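Bodanville Parish Registers: Transcribed Entries
Data card, second release, Mar 25, 2022
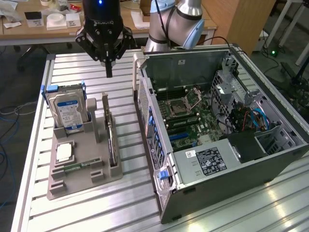 The collection contains transcriptions of baptism, marriage and burial entries from the three surviving registers of Bodanville. It is intended for family historians and for students of local population history.

Contents
baptisms.csv - 1,098 entries
marriages.csv - 677 entries
burials.csv - 808 entries

Each row gives the register, the page, the date as written, a standardised date, the names of the parties and any remark made by the clerk. Empty cells mean that the register is silent. Words that could not be read are marked with a question mark in square brackets.

Spelling
Surnames are given as they stand in the register. A separate column holds a standard form for searching, so that Hubacek and Hubatschek are both found under Hubáček. Place names have not been altered.

Known gaps
The second burial register lacks its final pages. Marriages entered in November are fewer than expected in several years, and users should not draw conclusions from this without consulting the originals.

Terms of use
The files may be copied and adapted for any purpose, provided that the source is named. Corrections should be sent to the editor, Virgilio Marquez, with the register and page number. Accepted corrections are listed in changes.txt.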